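Cuaderno de taller, cuarto de afilado
Pista de Ploltorbridge
agosto de 2023

Pretemporada encima. Llegan las cajas del Hurnia antes de lo hablado y sin etiquetar, claro. Patines de campo mezclados con los de portero, cordones sueltos, un par con las fundas puestas y óxido debajo. Para la próxima: funda de toalla para guardar, la de plástico solo para andar. Ya está escrito en la puerta y da igual.

Lo primero, probar la muela nueva (la Brouwer) antes de meter nada de equipo. Cuchilla de prueba, la vieja del cajón, la que tiene el talón comido. Radio 18, diamante recién puesto. Primera pasada vibra. Segunda también. Paro, aflojo la tuerca, giro la muela un cuarto de vuelta sobre el eje, aprieto. Mejor. Rediamantado lento, de un solo recorrido y sin volver atrás. Ahora sí, superficie limpia, sin rayas atravesadas.

Ojo: con la anterior íbamos acostumbrados a apretar. Esta muerde mas. Con el peso del carro basta, quien apriete va a quemar la punta. He dejado un azul en la cuchilla de prueba para que se vea cómo queda si te pasas. No tirarla.

Nivel de filos: escuadra magnética, filo interior más alto en las dos primeras pruebas. Medio giro al tornillo del carro hacia abajo. Vuelta a medir. Sigue un pelo alto. Otro cuarto. Bien. Marca con rotulador rojo en el tornillo, no borrar con el alcohol como la otra vez.

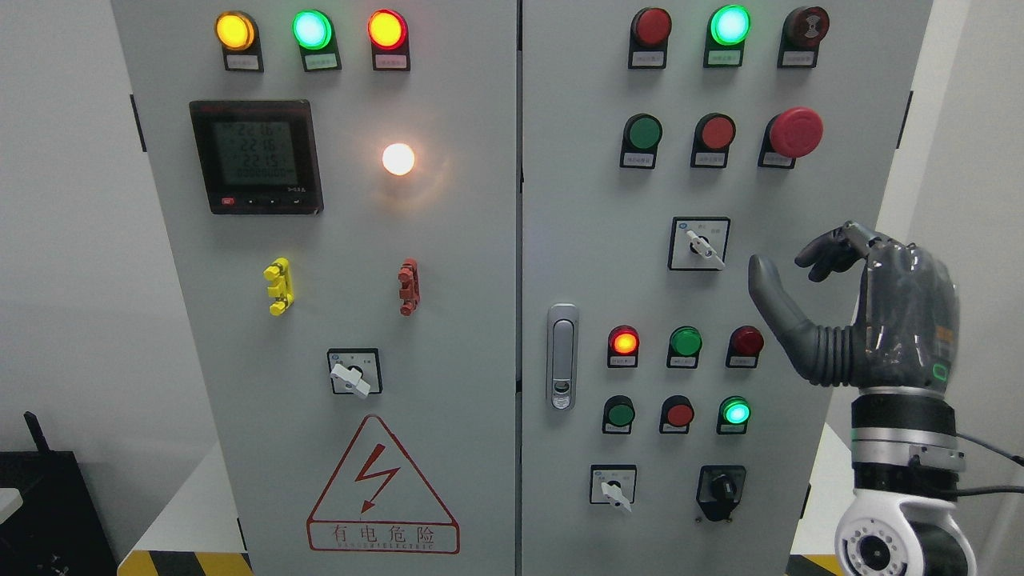

Cuadro gris. Pilotos ámbar, verde y rojo anaranjado, los tres encendidos.

Sigo con lo de los porteros. Discusión eterna. El club pide el mismo vaciado para todos "para simplificar". No. El portero empuja de lado y necesita filo para el empuje pero si le dejas un vaciado profundo se clava en el deslizamiento corto y acaba sentado. El año pasado ya hubo quejas con eso en el primer amistoso. Propuesta: campo como está, porteros se les pregunta uno a uno y se apunta en la ficha. Si no contestan, se les deja lo que traigan de la temporada pasada. No se inventa nada en agosto.

Y las cuchillas de portero van más planas, el soporte normal las coge torcidas. Usar el soporte largo. Está en el estante de arriba detrás del bote de desengrasante.

Ficha nueva, campos: número de patín, vaciado, perfil, fecha, quién afila, observaciones. Sin nombre del jugador, que luego se heredan los patines y es un lío. El número va grabado en el portacuchillas, por dentro. El 95 está ilegible, regrabar. El 323 lleva el número en el derecho y nada en el izquierdo, comprobar que sean pareja porque a ojo la cuchilla izquierda parece más gastada. Medida con el calibre desde el portacuchillas: izquierda más baja, sí, se nota en talón y en centro. O le cambiaron una o no son del mismo par. Preguntar al club. Apartados en la balda de dudosos, no afilar hasta saber.

Piedra de mano para quitar rebaba: grano 600, con una gota de aceite, plana contra el costado y sin inclinar. Dos pasadas por lado y a mirar. He visto a gente nueva redondear el filo con la piedra y luego echarle la culpa a la máquina. Después cuero. El cuero está seco, echar grasa o pedir otro.

Lo del Hasimari. Es el aceite de acabado que mandaron de muestra. Probado en la cuchilla buena de prueba, misma muela y mismo radio, última pasada con aceite y última pasada en seco. Con aceite el fondo del vaciado sale mas fino al tacto, brillo parejo. En seco quedan líneas finas a lo largo. ¿Se nota en el hielo? Ni idea todavía. Hay que dar un patín con y otro sin, al mismo jugador, sin decirle cuál. Y cambiarlos de pie en la siguiente sesión, que todo el mundo frena mejor de un lado. Huele fuerte, abrir la ventana. Limpiar bien antes de volver a pasar por la muela porque la emboza. Me ha pasado: tuve que diamantar otra vez entero.

Perfil: no toco perfiles esta semana. Los defensas piden más apoyo plano, los juniors quieren lo que lleva el capitán. Cuando haya plantilla de perfil en condiciones se habla. La que tenemos está mordida en la punta y copia el mordisco en cada patín. Pedir plantilla.

Remaches: par negro sin número, remache delantero suelto en el portacuchillas. Se mueve con el pulgar. Quitado, agujero ovalado, puesto uno de cobre más gordo con arandela. Aguanta a mano. A ver al frenar. Si vuelve suelto, tuerca y tornillo y se acabó. Dentro de la bota tapar con cinta la cabeza, roza en la planta.

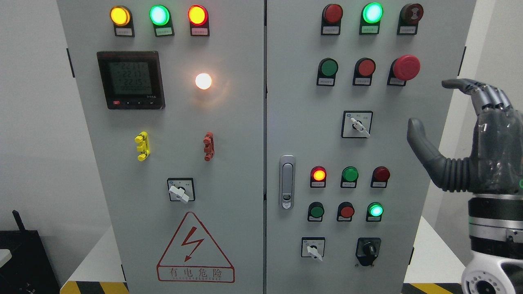
Puertas del cuadro y medidor, tres lecturas en pantalla.

Segunda tanda por la tarde. Todo campo, todo a 18, sin sorpresas menos una cuchilla doblada. Se ve mirando de punta a talón con luz detrás. Enderezada en el tornillo de banco con tacos de nailon, poco a poco. Casi recta. La doy por buena para entrenar, no para partido. Apuntado en la ficha en mayúsculas.

Prueba de la uña en todos: raspar un poco de uña en el filo en punta, centro y talón. Donde no coge, repetir. Los talones fallan siempre, el que afila levanta la mano antes de llegar al final. Me incluyo. Truco: seguir el movimiento hasta que el carro salga del todo de la muela.

Orden del cuarto: virutas y polvo aspirados, imán pasado por el suelo. Mascarilla puesta SIEMPRE al diamantar, que hoy la tenía en el bolsillo y he tosido hasta la cena.

Pendiente
- plantilla de perfil
- cuero nuevo
- hablar con Hurnia por el 323
- regrabar 95
- preguntar vaciado a los porteros, a todos, también al suplente
- prueba a ciegas Hasimari, buscar jugador que no se queje de todo
- otra punta de diamante a Brouwer, esta ya viene tocada por un lado
- fundas de toalla, las que sobraron están en la caja de los cordones

Máquina apagada, muela girando libre hasta parar, tapa puesta. La cuchilla quemada queda colgada del clavo al lado de la escuadra.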